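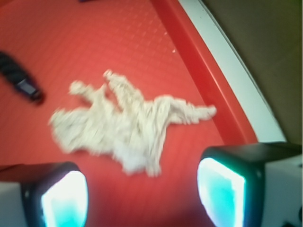
Dilteck depot changes how used cleaning cloths are sorted

April 12, 2000

The Dilteck equipment depot has introduced a new sorting procedure for used cleaning cloths, under which each cloth is laid in a red tray and checked before it goes to the laundry bag or to waste. The procedure applies to all white and off-white cloths returned from the workshops at Dilteck and Trisberg. Coloured cloths are handled separately and are not affected.

Until now, returned cloths went straight from the collection bins into laundry bags. According to the depot's annual summary, 2,782 cloths were sent to the laundry last year, and 147 were rejected there as unfit for washing. A further 234 came back washed but were found too worn to issue again. The depot pays for washing by the piece, including those it later throws away.

Small items left among the cloths were the second problem. Straps, short leads and clips from the workshops have been reaching the laundry, where they damage drum seals. Such items are now to be set to one side of the tray, clear of the cloth, and returned to stores at the end of the shift.

"The old method was quick at our end and slow everywhere else," said Orysia Nazarenko, who manages the depot. "Most of the worn cloths could have been taken out here in a few seconds each."

The floor of the tray has a fine raised pattern. Red was chosen for contrast, as pale fibres and frayed edges are hard to judge on the grey benches used before. The raised rim keeps loose items from rolling on to the floor.
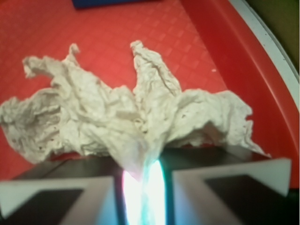 What is checked

Cloths are dropped in as they come and need not be folded. The sorter looks first at the edges, then at the body of the cloth. A frayed edge alone is not a reason to reject. Pinholes and pitting are accepted if they are small and the cloth holds together when lifted from the middle. A cloth that tears or sheds fibre in the hand goes to waste.

Cloths carrying solvent or oil are outside the procedure and still go in the lidded metal bin. Sorters who are unsure of a stain should treat it as oil.

Aaliyah Turcotte, who wrote the instructions, said the wording on wear had been changed twice after the trial. "The first draft said 'no holes', and by that rule we would have thrown out nearly everything soft enough to be useful," she said. "Creasing is ignored altogether. It tells you nothing about the condition of the fabric."

The trial was run at Dilteck only, on batches of 50 cloths. Trisberg will use the same trays and the same written sheet, with one change: stores items found there will be logged by the workshop and not by the depot.

Rejected cloths are to be baled and sent to Zitport for use as packing. The laundry contract with Rana stays in force on its present terms, and the per-piece rate is unchanged. The procedure will be reviewed in October, when the reject figures from both sites can be compared with last year's.

Copies of the instruction sheet are held at the depot counter.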